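Teleop-Notizbuch Aufräumen / Gevia

11/25/21

Heute also endlich wieder Demos gefahren, nach zwei Tagen Kabelgefummel! Aufgabe ist immer noch dieselbe: Spielzeug greifen, in den Eimer, Arm zurück, nächstes. Klingt nach Kindergarten, aber ich habe nach der ersten Stunde ganz schön geschwitzt (die Leader-Arme gehen mir auf die Schultern, wir brauchen dringend die Gegengewichte, die bei Ansari seit März auf der Liste stehen).

Kurz zum Aufbau, damit ich es nächste Woche noch weiß. Linker Arm hält den Eimer am Rand fest, rechter Arm sammelt. Ohne das Festhalten kippt das Ding vom Hocker, sobald der rechte Greifer mal am Rand hängen bleibt, und dann ist die Demo für die Tonne. Eimer auf den Hocker zu stellen war Deepaks Idee, vorher stand er auf dem Boden und ich kam mit dem rechten Handgelenk ständig an den Anschlag. Viel besser jetzt.

Ziel waren 35 brauchbare Demos. Geschafft habe ich sie, aber knapp, die letzten 4 sind nicht schön. Da war ich müde und habe beim Ablegen so lange herumgezögert, dass man das in den Trajektorien als richtiges Zittern sieht. Ich lasse sie erst mal drin und markiere sie mit "langsam", dann können wir später immer noch entscheiden.

Was mir beim Fahren aufgefallen ist: Zum Greifen hin bin ich vorsichtig, über dem Eimer werde ich plötzlich schnell. Wenn das Teil erst mal fest sitzt, will man es halt loswerden! Auf den Bildern der Kopfkamera verwischt es dann, und ich weiß nicht, ob das Modell damit klarkommt oder ob es lernt, einfach irgendwo in der Gegend des Eimers aufzumachen.
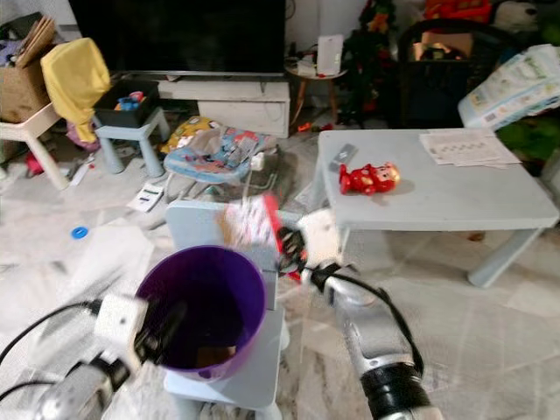
Deepak Srivastava meinte dazu am Nachmittag, das Tempo sei ihm ziemlich egal, solange ich den Greifer immer an derselben Stelle öffne. Ihn störe viel mehr, dass der linke Arm den Eimer manchmal schon vor der Aufnahme hält und manchmal erst danach zupackt, das seien für das Modell zwei verschiedene Aufgaben. Und ich solle bitte nicht mitten in der Demo umgreifen, nur weil mir der Griff nicht gefällt.

Hm. Mit dem Umgreifen hat er recht, das mache ich ohne es zu merken. Beim Eimer dachte ich eigentlich, ein bisschen Abwechslung schadet nicht, aber gut, ab morgen startet jede Aufnahme mit offenem linken Greifer und das Zupacken gehört dazu. Die alten teile ich in zwei Ordner auf.

Noch was zur Verzögerung: Zwischen Leader und Follower hatte ich rechts mal wieder so ein Nachziehen, beim Ablegen merkt man es am meisten. Neustart von Cellolik hat geholfen, jedenfalls bis zur Mittagspause. Danach fing es wieder an, aber schwächer. Log liegt bei den anderen unter Oltau, bitte mal jemand draufschauen, der von dem Bus mehr versteht als ich.

Offen:
- Demos mit Umgreifen raussuchen (ich komme auf 7, Deepak schaut drüber)
- Pedal für Start/Stopp festkleben, rutscht mir dauernd weg
- Weiche Sachen getrennt aufnehmen, die Greifkraft passt da noch gar nicht
- Griffschale am rechten Leader nachziehen

Morgen erst mal 6 Probeläufe mit dem neuen Startzustand, dann neu trainieren und gucken, ob er über dem Eimer immer noch so hektisch wird wie ich

Drucken | Per E-Mail senden
2 Kommentare | 0-mal geteilt

© Gevia Werkstatt-Notizen | Kontakt | Nach oben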